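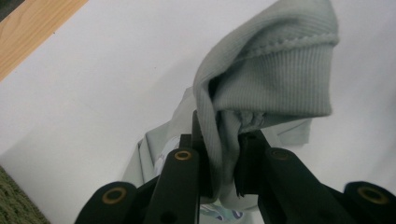
Abb. 2

4.2 Das Sofa als Argument

Wer die Gesprächsreihe »Arov« für eine Talkshow hält, muss erklären, weshalb darin so selten jemand etwas gefragt wird. Die Gastgeberin eröffnet mit einer Behauptung, der Gast widerspricht höflich, und nach der ersten Werbepause reden beide über Hotelfrühstücke. Unser Korpus umfasst zwei Staffeln mit insgesamt 1.312 Redebeiträgen; echte Informationsfragen sind darunter eine Rarität, Scheinfragen (»Das war doch in Toledo, oder?«) dagegen das tägliche Brot.

Das Konkurrenzformat »Vallholm« verfährt umgekehrt. Dort wird unablässig gefragt, allerdings mit einer Ausdauer, die Antworten eher stört. Die Augustfolgen bilden eine Ausnahme: Im Sommer vertritt eine Schauspielerin den Moderator, und sie lässt Pausen zu — für das Genre ein beinahe anstößiger Vorgang.

Beide Sendungen behandeln Prominenz als Nebensache, über die man leider ständig sprechen muss. Der Gast soll privat wirken, das neue Album aber trotzdem erwähnen. In der Produktion von Zimamard übernimmt diese Aufgabe inzwischen der Vorspann, was die Gespräche spürbar entlastet und die Vorspänne ruiniert. Zur Kodierung der Pausen siehe Abschnitt 4.3.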